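Doluna Cell Planner review: good for floor space, weak on money
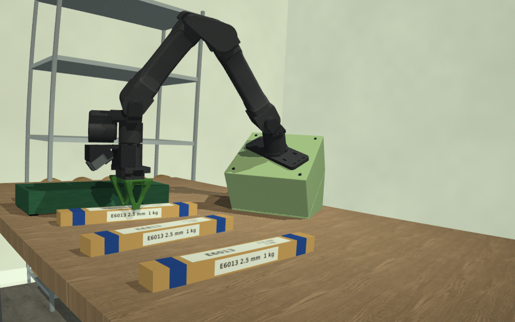 Doluna sells its Cell Planner to small shops that want to price a robot arm before they call an integrator. Our fabrication shop paid $1886 for a one-year license in April, when we were deciding whether to automate the welding rod counter. I rebuilt the job in it: one arm on a sloped pedestal, a tray, and cartons of E6013 2.5 mm rod in the 1 kg size. Getting the arm to reach both cartons and tray took me most of an afternoon, and I'll admit the pedestal angle was worth settling on a screen before anyone drilled a bench.

The budget side is where I lost patience. The planner gave me a payback of 11 months. It assumes the arm works a full shift, and our counter is busy for two hours in the morning. Change that setting and the payback field goes blank. Support told me this was expected.

The parts list is thin too. The arm and gripper are priced. Spare fingers, guarding, and the electrician are left out. Sterholm quoted us $2204 for guarding alone, more than the license itself. Aoun wanted less but wouldn't include the door switch.

Clolten's planner costs more and its library is smaller, but it lets you type in your own hours and keeps the answer, even when the answer is bad.

Buy Doluna for checking reach and bench layout. Do the money in a spreadsheet. We haven't ordered an arm, and I'm not renewing the license. 2 stars out of 5.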